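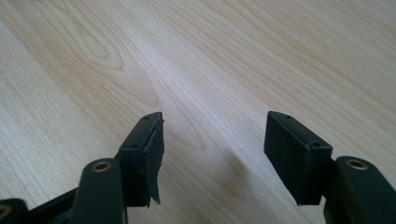

Losevo hand-held gripper programme: report on upkeep of the Tunard unit
Submitted to the Kozan Fund, 20/12/2023
Prepared by Nanna Hedegaard

1. Condition of the fingers
The covering on the left fingertip pad has begun to peel and its edge is torn, with a frayed strip hanging below the block. The right pad shows no peeling and its edges are intact. The left pad will be re-covered in January. Matúš Kováčik has asked that the right pad be done at the same visit, so that both faces grip alike.

2. Routine care
The pads are wiped before each session and the screws checked every 200 cycles. The interval was 900 cycles until August, when a loose fingertip spoiled a set of readings. Opening width is now set against a gauge block by Oľga Dvořáček, who also signs the log.

3. Stoppages
The unit was out of use for 12 hours in the period, against 8 in the previous one. Most of this was time spent waiting for screws of the correct length. A small stock is now held at Losevo.

4. Spending
Pads and covering material were bought from Ullix within the agreed budget. No further money is requested for this item.

5. Next steps
Re-cover and refit both pads, repeat the grip test and enter the results in the log. Čestmír Hrnčiar will send the Fund a copy of the test sheet with the next claim.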